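Good morning, everybody, and thank you for coming in out of that parking lot. I'll try to keep this to the 32 minutes I was given, though those of you from the Himham league know how I get once somebody hands me a microphone.

(Wait for people to sit. Slide 1.)

I want to talk about the bench. When the Wastier women's team went into the preseason last September, we had 13 players under contract and a front office that had spent nearly all its thinking on the first five. I was part of that front office, so I'm pointing at myself here too. 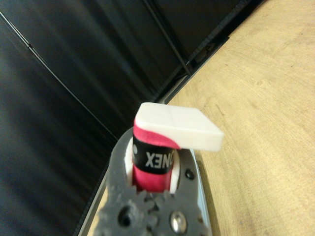
We'd finished near the bottom, we had a high pick, and we were all so excited about her (rightly!) that we forgot she'd need a rest now and then. Go slowly on this part, the younger coaches in the room will want to write it down.

(Slide 2, the minutes chart.)

Our top three players each went past 1000 minutes. By the Destcombe road trip they were getting beaten back on defense by teams we had handled easily at home, and our reserves came in cold and a little scared, poor things, since we'd hardly played them.
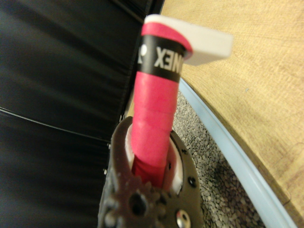 So the next year we promised every reserve a set stretch in the second quarter, whatever the score was. We lost a couple of games over it, and I heard about those at the grocery store. If there's time, tell the Lahlou overtime story. If not, go straight to questions.

Related talks
Scouting on a Small Budget
What the Second Quarter Is For
Himham League: Coaches' Roundtable
Keeping Rookies Healthy on the Road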